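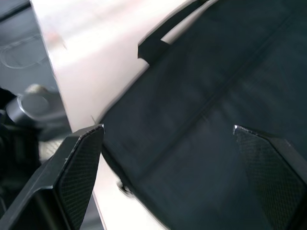
27 April 2018

Packing the black laptop case for the Iltville visit. Same table as before, case flat on the right-hand side, small things along the back where they can stay until we need them. Lok-yiu did the first list and I have been correcting it as we go.

Case is padded but there isn't much slack in it once the Halliday laptop is in. Jelby charger is too fat to go beside it. In January we forced it and the zip was stiff for weeks afterwards. Weighed the laptop and charger together on the post room scales, nearly 8 pounds, so the charger travels in the rucksack.
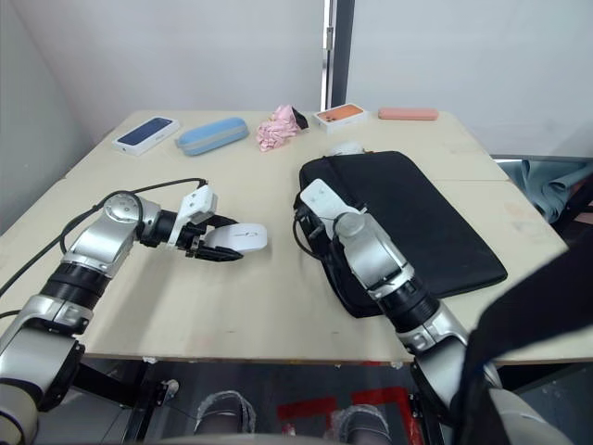
The mouse is the awkward one. Put in last it sits on top of the laptop and makes a lump you can feel through the side. Mayuree Khunthong wants it at the handle end, I would sooner have it in the light blue case with the pens left out. Not settled. Either way it goes in after the laptop.

Back row, left to right: phone box (dark blue picture), light blue case, pink fabric thing, phone box (orange picture), salmon-pink case. Leave them in that order so the list matches.

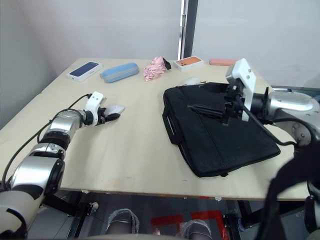 Not going in the case

Both phone boxes. They are stiff and take up room, and the phones can go in pockets. Box numbers are in the stock book, page 69.

Pink one goes in the rucksack side pocket.

Salmon-pink case: Lok-yiu Ng says yes, I say only if it is flat when full. Try it.

Table has picked up a few more scuffs. Asked Horkville for a price on a cover, they quoted 681 for the whole room, so no. A cloth will do.

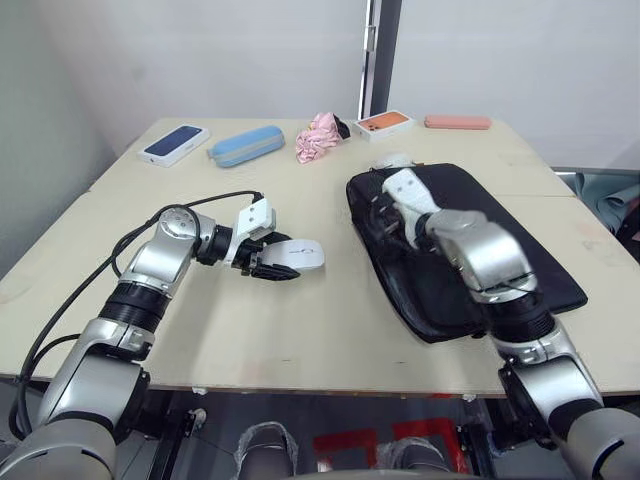

To do

Write out the packing order on one sheet, 30 copies for the Iltville lot.
Find the short mains lead, last seen in the bottom drawer.
Ask Mayuree if she still has the old case with the outside pocket.
Put the stock book back on the shelf.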